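Rinano 社区支持 › 仿真与抓取 › 工单
标题：碗一到微波炉口就被顶歪，进不去腔体（Jornum 厨房场景）
状态：已解决，留一个尾巴
提交人：Amancay Ulloa
处理人：Vicente Bustos
标签：碰撞体、夹爪、放置任务、共享工坊

Amancay Ulloa 提交：

大家好！我在 Jaltatance 共享工坊攒一台自己的机械臂，臂身的打印件和关节已经装得差不多了，控制这边用的是 Rinano。真臂上电之前我想先把动作在仿真里跑顺，所以搭了 Jornum 的厨房场景，任务很简单：从台面上把碗拿起来，送进嵌入式微波炉，放到转盘上，退出来。

前半段漂亮得让我在工坊里喊出声。抓碗的成功率高得离谱，抬起来也稳，绕过下面烤箱的把手也不蹭。问题全在最后一小段。碗走到微波炉开口那里，就像撞上了一块看不见的玻璃，先停一下，然后往我这边歪。夹爪还在往里推，碗就越歪越厉害，里面那个红色小圆球有时候直接滚出来掉到地上（第一次看见的时候我笑了半天，第十次就不笑了）。

环境：
Rinano 主分支，二月拉的
场景：Jornum 厨房，默认布局，没改柜子
接触求解：Laitinen 插件，默认参数
控制频率 60 Hz
夹爪：两指，模型是从 Jornum 自带的那套里拿的，手指长度我没动

复现步骤：
一、载入场景，微波炉设为打开状态。
二、碗放在左边台面上，碗里放小球。
三、运行放置脚本，路径点用默认的。
四、看碗到开口处的那一下。

跑了 100 次，成功放到转盘上的有 27 次。失败的那些几乎都卡在同一个位置，碗在开口右前角那里。

我已经试过的：
把推进速度减半，没用，只是歪得更优雅。
夹紧力调大，碗歪得少一点，但整只手开始抖。
夹紧力调小，碗直接掉。
换了一个没有花纹的碗，一样，所以和贴图没关系（我知道这听起来很傻，但我试了，排除了就踏实了）。

日志片段：
[place] waypoint 5 reached
[place] waypoint 6 tracking error rising
[contact] bowl / oven_column: persistent
[contact] bowl / finger_r: slip
[place] waypoint 6 timeout

有人见过吗？我特别想在星期六之前搞定，那天工坊开放，我答应给大家看它放碗！

Vicente Bustos 回复：

嗨 Amancay，工单写得真好，复现步骤一步都不用猜，我照着就跑出来了。碗确实歪，而且歪的位置跟你说的一样。

先说我注意到的一件事。日志里 contact 那行写的是 bowl / oven_column，持续接触。oven_column 是整根电器柜的刚体，微波炉和下面的烤箱都算在里面。碗碰到它的时候，从画面上看离任何一块面板都还有距离。所以我怀疑碰撞体和看得见的模型对不上。

麻烦你做两件事：
打开碰撞体显示，从正面看一眼微波炉的开口。
把 oven_column 的碰撞近似方式贴上来，在场景文件的 collision 那一节。

另外问一下，你那个路径点 6 是以腔体底面为参考，还是以转盘为参考？

Amancay Ulloa 回复：

天哪。我打开碰撞体显示了。开口是堵上的！整根柜子用的是凸包，腔体从外面看是空的，从物理上看是实心的，像一块大砖。碗撞的就是这块砖的正面。

collision 那一节：
body: oven_column
approx: convex_hull
margin: default

可是这样我就更糊涂了。既然是实心的，那 27 次成功是怎么来的？

路径点 6 以腔体底面为参考。

Vicente Bustos 回复：

哈，这个问题问到点子上了，我也想了一会儿。

凸包是整根柜子一起算的，可是你的场景里微波炉内壁那几块板是单独的物体，没有并进去。我猜有一部分运行里，碗推进得足够用力，一个步长里已经陷进凸包挺深，Laitinen 的求解器把它往最近的面推，有时候最近的面恰好在里侧，于是碗就“穿”进去了。也就是说你的成功是假成功，碗是被弹进去的。要确认很容易，把一次成功的轨迹逐步放出来看，碗的速度在开口附近应该有一个很不自然的尖峰。

修法也直接。别用凸包，改成凸分解，让它把腔体留出来：

body: oven_column
approx: convex_decomposition
preserve_cavities: true

分解用的网格别太细。原始柜体模型面数很高，先简化到大约 4,000 个面再分解，不然载入会慢得让人想去泡茶。抽屉把手和烤箱把手那几根细杆可以单独用胶囊体，它们参与分解只会添乱。

Amancay Ulloa 回复：

速度尖峰，有！一模一样！我把三次“成功”的轨迹画出来，每一次都在开口那里有一根针一样的尖。我居然还为这几次高兴过。

凸分解改好了，简化也做了。现在从正面看碰撞体，腔体是空的，转盘也在，终于像个微波炉了！

不过新问题来了（但是是好的那种新问题，因为这次看得懂）。碗现在能进开口了，可是过右前角的时候还是会刮一下。刮完以后碗会朝外倾，球在里面滚到右边内壁上。没掉，但我看着心慌。夹爪那根长手指在碗的右侧，我猜手指和控制面板那一侧离得太近了。

日志：
[contact] bowl / oven_column: none
[contact] finger_r / oven_column: brief
[contact] bowl / finger_r: slip
[place] waypoint 6 reached, tilt above limit

Vicente Bustos 回复：

进步很大！bowl / oven_column 那行变成 none，说明砖头没了。

剩下的是手指在刮柜子。看你的日志，先是 finger_r 碰到柜体，紧接着碗在手指上打滑，顺序很清楚：手指被柜体拦了一下，碗还带着惯性，于是绕着夹持点转了一点。

几个地方查一查：

夹持点。你现在夹的是碗的右侧壁，对吧？碗壁是斜的，手指是直的，接触面就是窄窄一条，碗很容易绕着它转。试着把夹持点往下挪一点，夹到碗壁更陡的那一段。

进入方向。默认路径点是从右前方斜着进去的，这样手指会先扫过控制面板那一侧。在开口外面加一个中间路径点，先把碗对到转盘中心的正前方，再直着往里走。

转盘中心。注意它在腔体里稍微偏左，你如果按腔体的几何中心来放，整只手都会靠右，白白吃掉右边的余量。参考改成转盘吧。

手指的碰撞余量。Jornum 那套夹爪默认给手指加了一圈 margin，长手指加上 margin 以后比看起来胖。把它调小，别调成零，调成零的话 Laitinen 会开始抖。

一次改一个，改完各跑一轮，不然你不知道是谁救了你。

Amancay Ulloa 回复：

收到！我列了个表贴在工坊白板上，下面是誊下来的。

第一轮，只改参考（腔体底面改成转盘）。手指还是碰柜体，但是晚了一点才碰。倾斜变小。球不怎么滚了。
第二轮，再加中间路径点。手指基本不碰柜体了，偶尔擦一下。这一轮改善最大，我看着它直直地走进去，真的鼓掌了。
第三轮，再把夹持点往下挪。打滑少了很多，但是抬碗的时候手指尖蹭到台面。我把抬起前的预备高度加了一点，蹭的问题没了。
第四轮，手指 margin 减半。日志里 finger_r / oven_column 整轮都没出现！

现在剩下一个怪现象。碗放到转盘上，松手的瞬间，它会轻轻跳一下。不高，可是看得见，球也跟着颠。是不是又有什么假的东西？

Vicente Bustos 回复：

白板上的表请务必拍下来留着，以后换碗换杯子都用得上。

松手跳一下，常见的原因有两个。一个是放下的目标高度比转盘表面低，碗被手指压着往下顶，松开就把存着的力放出来了。另一个是手指张开得太快，一边先离开，另一边还在推。

先看第一个。把路径点 6 的高度打印出来，跟转盘上表面的高度对比。你刚把参考从腔体底面换成转盘，很可能偏移量还是旧的那个，是相对底面量的。

Amancay Ulloa 回复：

偏移量是旧的。我换了参考，忘了换偏移。碗一直在往转盘里压，压得挺认真。

改了以后跳动小了很多，几乎看不出来。我顺手把张开速度也放慢了，两根手指现在像在跟碗道别一样慢慢松开，特别好看。

我准备重新跑 100 次。跑的时候我去拧真臂腕部那颗一直没拧到位的螺丝，回来看结果。

Vicente Bustos 回复：

跑之前提醒一句：成功的判定也改一下。你原来的脚本只看碗的最终位置在不在腔体里，所以之前那些弹进去的也算成功。建议加上这些条件：

全程碗的速度没有超过你设的上限。
放下以后碗是平的。
球还在碗里。
手退出来的时候没有带动碗。

这样数出来的数字才能拿去给星期六来的人看。

Amancay Ulloa 回复：

条件都加了，判定严格得像驾照考试。

跑完了！大多数都过了，比原来那个假的数字高出一大截！没过的我一条一条翻了日志，全都是同一种：碗在抓起来的时候位置就有点偏，带着偏差一路走到微波炉，过开口时碗口朝外倾得比限值多一点。碗没掉，球也没掉，只是倾角超限，被判失败。我觉得判得对。

所以微波炉这边算修好了，剩下的是台面上抓取那一步的重复精度。我打算在抓起以后加一次位姿检查，偏得多就放回去重抓。这个我自己先试，不行再开新工单。

对了，还有一件小事想问。微波炉面板和烤箱上的显示都是 88:88，是我哪里没配，还是模型就这样？

Vicente Bustos 回复：

88:88 在我这边的场景里也一样，对物理没有任何影响，放心。你要是喜欢可以自己换张贴图。

抓取后的位姿检查我很赞成。给你一个方向：在抬起来之后、往微波炉走之前，先停一小会儿等碗不晃了再量，不然量到的是晃动。偏差小的话也不用放回去，直接把后面路径点整体平移掉就行，省时间。

还有一条是给真臂的。仿真里的手指是刚体，你打印的手指会弯，尤其是这么长的。搬到真臂以后，开口右侧的余量要留得比仿真里宽。第一次上真机建议用空碗，慢速，手放在急停旁边。

我把工单的结论整理一下，方便后面搜到的人：

现象：放置物体时在嵌入式电器开口处被顶住、倾斜，偶尔“成功”。
主因：柜体碰撞近似为凸包，腔体被填实。
解决：改为凸分解并保留腔体，先简化网格，细把手单独处理。
次因：进入方向偏斜，手指 margin 过大，夹持点偏高，放置高度偏移没有跟着参考一起换。
判定：只看最终位置会把穿模算成成功，要加速度和姿态条件。

状态改为已解决。位姿检查那部分留作尾巴，你有结果就回在下面。

Amancay Ulloa 回复：

太感谢了！结论我打印出来贴在白板旁边了。

补充两条给后来的人，都是我自己踩的：

改完碰撞近似以后要清缓存，再重新载入场景。我第一次改完没清，跑出来和原来一模一样，差点以为 Vicente 说错了（对不起！）。

打开碰撞体显示的时候，把可见模型设成半透明，两个叠着看。单看哪一个都觉得没毛病，叠起来一眼就知道哪里多出来一块。我现在每加一件家具都先这么看一遍，顺手又发现下面那个抽屉也是实心的。抽屉我暂时用不到，先放着，但已经忍不住在想，下一个任务要不要就做开抽屉拿勺子。

抓取后的位姿检查写了一半，平移路径点的办法比我原来想的重抓快多了。等腕部那边校准好，我就把同一套路径放到真臂上，用空碗，慢速，急停就在手边。有了进展我回来更新。

附件一份： 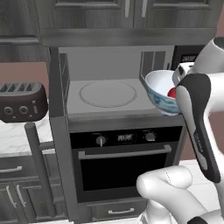
仿真截图：碗夹在微波炉开口右前角，略向外倾，红色小圆球靠在碗的右内壁。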